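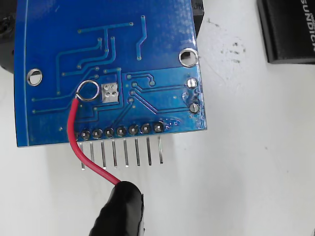
납땜 검사 모델 학습용 사진, 얼마나 지저분한 것까지 넣어야 하나요?

작은 전자 조립 공방에서 핀헤더 납땜 상태를 판별하는 모델을 만들고 있습니다. 사내에서 부르는 이름은 Bimside이고, 거창한 이름에 비해 하는 일은 "이 납땜 괜찮음 / 다시 해" 두 가지뿐입니다. 지금까지 모은 사진이 3386장인데 대부분 새 보드를 깨끗한 매트 위에 반듯하게 놓고 찍은 것들이라 모델 성적이 아주 훌륭합니다. 작업대에 올려놓기 전까지는요. 현장에서는 파란 기판 뒷면에 핀 여덟 개짜리 헤더가 있고, 빨간 전선이 맨 왼쪽 패드 앞을 지나가고, 오른쪽 가장자리 납땜 두 곳 주변은 플럭스 같은 것으로 번들거립니다. 이런 사진을 주면 모델은 가려진 패드를 불량이라 하고, 번들거리는 부분은 아주 자신 있게 납땜이라고 합니다. 흰 상판에 묻은 회색 얼룩도 가끔 부품으로 승진합니다.

궁금한 건 두 가지입니다. 이런 사진을 학습에 넣을지 평가용으로만 둘지, 그리고 전선에 일부 가려진 패드는 라벨을 어떻게 달아야 할지요. 라벨링 도구는 Billow를 쓰고 있고, 라벨 담당자는 저 하나입니다. 2월 안에 끝내라는데 벌써 눈이 침침합니다.
- 인두세개

플럭스냄새
둘 다 넣으세요. 대신 나누는 단위는 사진이 아니라 보드입니다. 같은 보드를 각도만 바꿔 찍은 사진이 학습과 평가 양쪽에 들어가면 점수는 예쁘게 나오는데 믿을 수가 없습니다. 저희도 그렇게 나온 점수로 회식까지 했다가 다음 주에 조용해졌습니다. 보드 10장 중 7장은 학습, 3장은 평가로 돌리고 평가용 보드는 끝까지 건드리지 마세요.

가려진 패드는 '양호'도 '불량'도 말고 '판정 불가'를 따로 만드는 게 낫습니다. 보이는 부분만 박스를 치고 가림 여부를 속성으로 달아 두면 나중에 기준이 바뀌어도 라벨을 처음부터 다시 하지 않아도 됩니다. 번들거리는 잔여물도 클래스 하나로 빼 두세요. 배경으로 두면 계속 납이라고 우깁니다. 비스듬히 조명을 준 컷과 정면 조명 컷을 같이 모으면 구분이 조금 쉬워집니다. 기준은 문서 한 장에 애매한 사례 위주로 적어 두시고요. 혼자 라벨링해도 금요일의 나와 다음 주의 나는 의견이 다릅니다.

Briltatau써본사람
그냥 전선 치우고 찍으면 안 되나요? 저는 Briltatau로 증강 돌려서 해결했습니다. 밝기 바꾸고 회전시키고 하면 장수는 금방 늘어요.

플럭스냄새
윗분, 회전시킨다고 없던 전선이 생기지는 않습니다. 현장에서 전선을 치우고 검사할 수 있으면 그것도 방법이긴 한데, 질문 보니 아닌 것 같네요.

인두세개
답변 감사합니다. 전선은 못 치웁니다. 전원 넣은 채로 확인하는 공정이라서요. 일단 보드별로 다시 나눴더니 점수가 꽤 겸손해졌습니다. '판정 불가' 클래스 추가하고 Maes 쪽 작업대에서도 사진을 더 모아 보겠습니다. 거기 상판은 저희 것보다 더 더럽습니다.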